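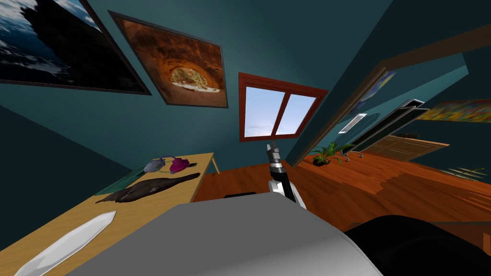

Rendering: window and two framed pictures on a teal wall.

MEROW SC COMPLETES HYBRID FIELD INSTALLATION AT PLERATITZ PARK

Pleratitz, 23/07/2024 – Merow Soccer Club has taken delivery of a new hybrid grass playing surface at Pleratitz Park, its home ground. The surface will be used for all first-team, women's and under-18 home matches in the coming season. Installation was carried out by the sports turf contractor Dwivedi, with drainage and irrigation controls supplied by Truten.

The previous field was natural grass on a native clay soil with no constructed drainage layer. Standing water collected regularly in the north penalty area and along the east touchline, and five home fixtures were postponed last season after failed field inspections. Rearranged fixtures were played midweek, in most cases on a surface that had not recovered from the preceding match.

Work started in May, after the final home match. The old turf was stripped and removed, and the ground was graded to a uniform fall from the center line toward both goals. Lateral drains were then laid in gravel-filled trenches and connected to a perimeter collector drain. A gravel raft and a sand-dominant root zone were placed over the drains and laser leveled in layers. The field was seeded with perennial ryegrass, and synthetic fibers were stitched vertically through the root zone once the grass was established. The fibers anchor the roots and limit the size of divots. They account for 5 percent of the visible surface, and the remainder is living grass.

The playing dimensions are unchanged. Run-off areas behind both goals have been extended and are finished in the same material as the field, so there is no change of surface at the goal line. The goal sockets have been recast and the goals themselves replaced with a free-hanging net design. Corner flag sockets are flush fitting with spring-loaded covers.

Irrigation is by pop-up sprinklers on separate valve zones. Each zone can be run independently – the south end is shaded by the main stand for much of the day and needs less water than the rest of the field. Moisture and temperature probes set in the root zone report to a controller in the grounds office. Watering schedules are set by the grounds staff and are not automated. Probe readings are used for guidance and are logged for comparison between zones.

The club expects the field to carry up to 40 hours of use per month during the season, including matches, warm-ups and one light training session before each home fixture. Goalkeeper warm-ups will take place in front of portable goals placed outside the penalty areas. Halftime activities on the field will be limited to substitutes' drills in the wide channels.

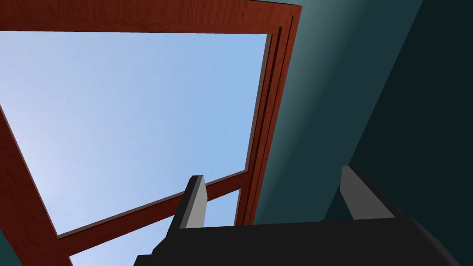
Truten said that the probes should be read over several weeks before any zone schedule is changed, as a newly built root zone settles and its drainage rate shifts during the first period of play. It added that the controller had been commissioned with conservative default values, and that the grounds staff would be able to revise them without a site visit.

Maintenance will follow a written program agreed between the club and Dwivedi. Mowing height will be held constant through the competitive season and lowered only for renovation. The surface will be brushed after every match, and divots will be repaired by hand with a sand and seed mix. Solid-tine aeration will be carried out when the fixture list allows – the tine spacing has been chosen to avoid displacing the stitched fibers. At the end of each season the top layer of organic matter will be removed, the fibers stood up by brushing, and the field overseeded.

Surface hardness, traction and ball roll will be tested before the first home match and again at the midpoint of the season. Results will be supplied to the league on request. If a reading falls outside the permitted range, the affected area will be treated and retested before play.

Visiting teams are asked to note that molded or standard screw-in studs are suitable for the new surface. Metal-tipped blades are not permitted. Walk-throughs on the day before a match can be arranged through the club office, subject to weather and field condition, and should be conducted in flat-soled shoes.

Admission arrangements, turnstile locations and seating in the main stand are not affected by the work. The grass bank on the east side remains closed while the perimeter drain cover is reinstated, and spectators who normally stand there should use the north terrace.

Media inquiries: Merow SC Press Office, Pleratitz Park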